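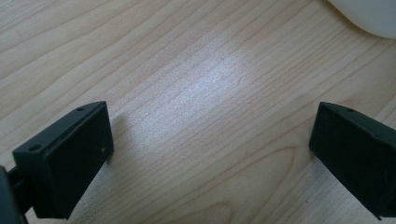 The Table from Galindo

Volkan Yazıcı bought the table from a widow in Galindo for 60 dollars and drove it home with the legs in the back seat. It was August and the truck had no air conditioning. He stopped once, at Barley, for gas and a sandwich.

His brother-in-law Nazar came over that evening to help carry it up.

"You had a table," Nazar said.

"I had a card table."

They got it through the door on the third try. Volkan wiped the top down with a damp rag and they sat on either side of it with nothing to put on it. Nazar ran his thumb along the grain.

"Did she say why she was selling?"

"She's moving in with her son. He's got furniture."

Nazar nodded. He had lived in the building on Jimar Street for two years before his own divorce, and he knew which pipes would knock and when. They knocked at ten. Neither man got up.

"Your sister would have liked it," Nazar said.

"She'd have said it was too big."

"She'd have said that first."

Volkan went to the kitchen and came back with two plates and the rest of the sandwich, cut in half. They ate. Afterward he washed the plates and put them back on the table, one at each end, and left them there overnight.

Comments

marnie58: The plates at the end got me. More of these two please.

Dov: Is this the same Nazar from the ferry story?

tallgrass: My aunt sold hers the same way. Good one.

We use cookies to remember your reading settings. Accept / Manage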